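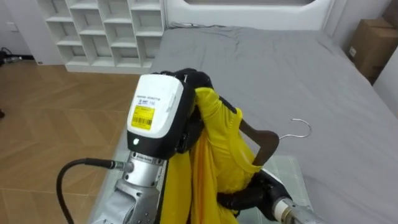

¿Por qué se calienta tanto un coche al sol?

Deja un coche aparcado en Cáceres en julio y vuelve a las cuatro de la tarde. El asiento quema, el volante quema y la hebilla del cinturón parece que te tiene manía.

La culpa es de la luz. Una parte la vemos, con todos sus colores, y otra no, como la infrarroja. Las dos atraviesan el cristal y chocan con los asientos y el salpicadero, que se calientan como una sartén muy cara. Después esos asientos calientan el aire de dentro. Como las ventanillas están cerradas, el aire caliente se queda ahí, sin pagar alquiler.

¿Y los colores importan? Mucho. Una superficie negra se traga casi toda la luz que le llega. Una blanca devuelve buena parte, como quien recibe un jersey feo por Navidad.

Prueba en casa
Necesitas 4 vasos de agua iguales, dos cartulinas negras y dos blancas. Envuelve cada vaso con una cartulina y ponlos al sol a las once de la mañana. A la hora de comer, mete un termómetro en cada uno y apunta lo que marca. Mabli Trevor, de nueve años, nos escribió para contar que su hermano se bebió uno de los vasos - los datos se resintieron bastante.

¿Qué se puede hacer con el coche?
Aparcar a la sombra, si queda sitio. Poner un parasol en el parabrisas. Y al volver, abrir las puertas un momento antes de subir.

Dentro de un coche cerrado al sol no se quedan ni niños ni perros, ni siquiera un ratito. Eso va en serio.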